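Amano folding table, brown top – my review after one summer and one winter

I bought the Amano table in July, when we moved to the new flat in Heltdale and had no place to eat except the windowsill. The price was 82 pounds with delivery, from the Zonville web shop. I have now used it long enough to say something useful, I hope, because when I was looking for reviews I found only ones written on the first day.

The parcel is flat and heavy. I carried it up to the third floor alone and would not do it again. Inside there are the top, two pairs of legs, one long bar which goes between them, and a bag with screws. The instructions are only drawings, and drawing 3 shows the bar upside down. If you follow it, the holes do not meet. Turn the bar over and everything goes well. I lost most of a Sunday evening before I understood this.

When the table is open it is large enough for six people, if they are friendly. We are usually two, so one half is for eating and the other half is for papers, my sewing and whatever came in the post. The height is normal. My old chairs from Brondness fit under it with the arms, which I did not expect.

Now about the surface. It is matte, and this was the main thing for me. My previous table was shiny and in the afternoon the sun came back from it directly into my eyes. With a matte brown top I can read at the table at any hour. The colour is calm and strong colours look good on it, for example a pink bowl.

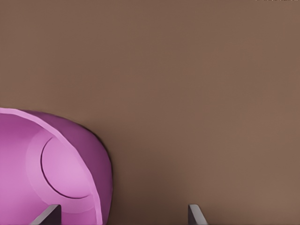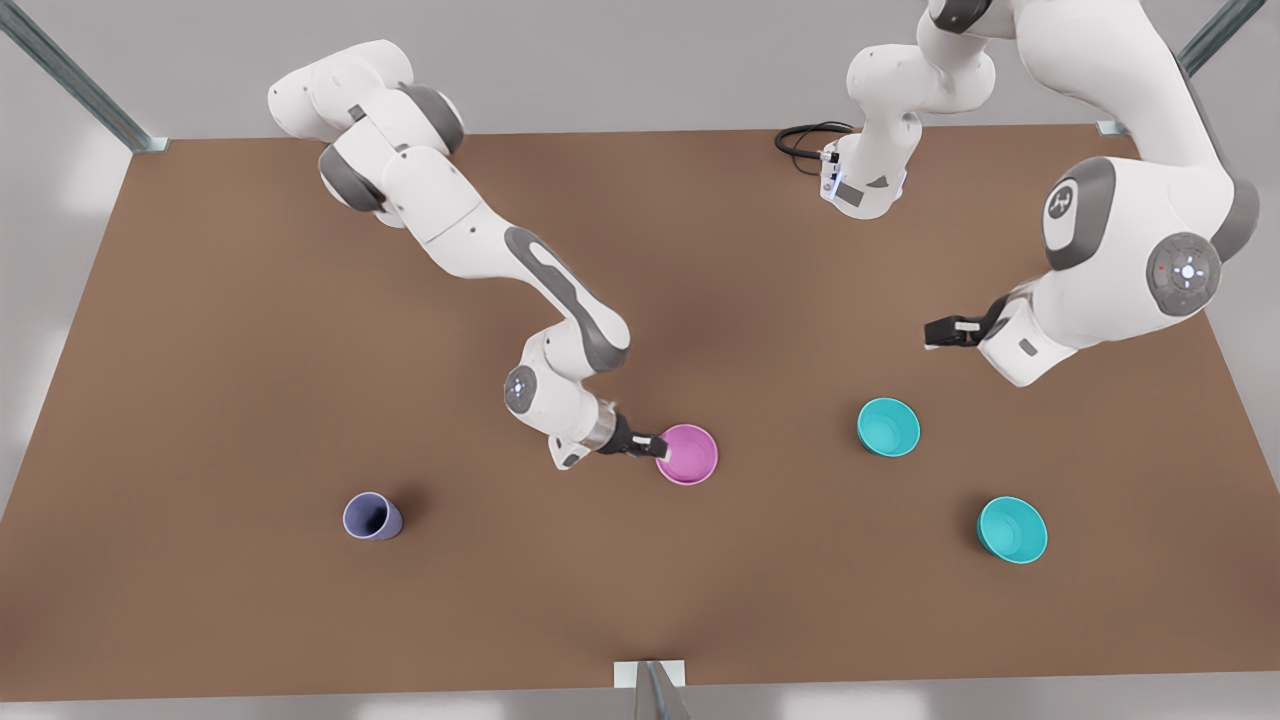 Cleaning is easy for most things. Coffee, soup and tomato sauce go away with a damp cloth, even the next morning. Oil is more difficult. It leaves a dark place which you see only from the side, and I need warm water with a little washing-up liquid, two times, to remove it. Please do not use the rough side of the sponge. I did it once near the corner and now there is a small patch which is more shiny than the rest.

Hot pots I put on a mat. The leaflet says that the top accepts hot plates, but it says nothing on pots, and I did not want to make the test.

The folding is the weak part. Each pair of legs has a metal catch which you must press while you pull. In the beginning the catches were so stiff that I used the handle of a spoon. After some weeks they became softer, and one of them is now perhaps too soft. It has never opened by itself, but I check it before I put anything heavy on that side. I wrote to Zonville about it and they sent a new catch in six days, without asking for the old one – this I must praise.

The table moves a little when I cut bread. With a folded piece of cardboard under one leg it is better, but our floor is also old, so I cannot blame only the table.

I would buy it again for this price. For a family that folds the table every day, I would look for something with stronger catches. I give it four stars from five, and the missing star is for drawing 3.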